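How to Soak and Cook Dried Chickpeas So They Become Soft

I have cooked chickpeas from dry for many years, first in my mother's kitchen and now in my own. Many people write to me that their chickpeas stay hard in the middle even after a long time on the stove.
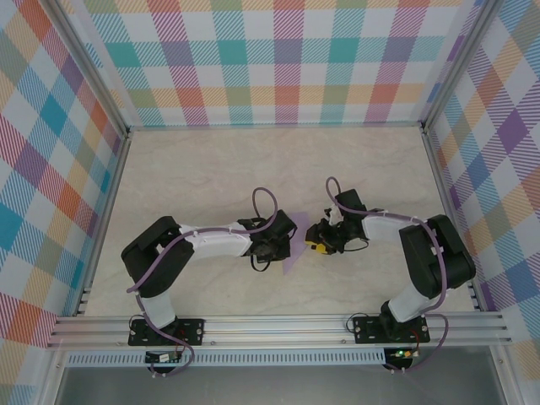

The most common cause is old beans. A dried chickpea looks the same after three years as after three months, but the old one takes much longer to cook and sometimes it never becomes soft. Buy from a shop where the bags are sold quickly, and write the month on the jar when you fill it. My present jar says November.

What you need

254 grams of dried chickpeas (this is what my small jar holds, you can use a different quantity)
Cold water, plenty
1 teaspoon of baking soda
1 teaspoon of salt for the soaking, and more for the end
1 bay leaf
A big pot with a lid

Step 1. Sort and wash

Put the chickpeas on a large plate and move them with your fingers. Take out small stones, broken pieces and any chickpea which is black or very wrinkled. Then wash them in a strainer until the water runs clear.

Step 2. Soak overnight

Put them in a bowl that has much more space than you think they need. They will become double in size, and once I found them in the morning sitting on top of the water like a small hill, dry on one side. Cover with cold water to the height of a hand above them. Add the teaspoon of salt and half of the baking soda, and stir.

I put them to soak at 9 in the evening and cook them after breakfast. If your kitchen is very warm, keep the bowl in the refrigerator.

Step 3. Throw away the water

Drain them and rinse well. The soaking water has baking soda in it, and if you cook in this water the taste can be like soap. My friend Antigoni Koutsoukos rinses two times and I have started to do the same.

Step 4. Cook slowly

Put the chickpeas in the pot with fresh water, the bay leaf and the other half of the baking soda. Bring to a boil with no lid. A white foam will come up. Remove it with a spoon until it almost stops coming.

Now lower the heat until you see only small bubbles, and put the lid on with a little opening. Check the first time after 40 minutes. Take one chickpea, let it cool and press it between two fingers. It should open easily, without a hard point in the center. My last ones needed 42 minutes, but older ones can need double that.

If the water goes down, add hot water from the kettle.

Step 5. Salt and rest

When they are soft, add salt to your taste, turn off the heat and leave them in their water for half an hour.

Do not put tomato or lemon before the chickpeas are soft. Acid keeps the skin firm, and then you will wait a very long time.

How to keep them

In the refrigerator they stay good for 3 days, covered with their cooking water. For the freezer, I drain them, dry them on a towel and freeze them flat in bags. They can go into a soup directly from the freezer.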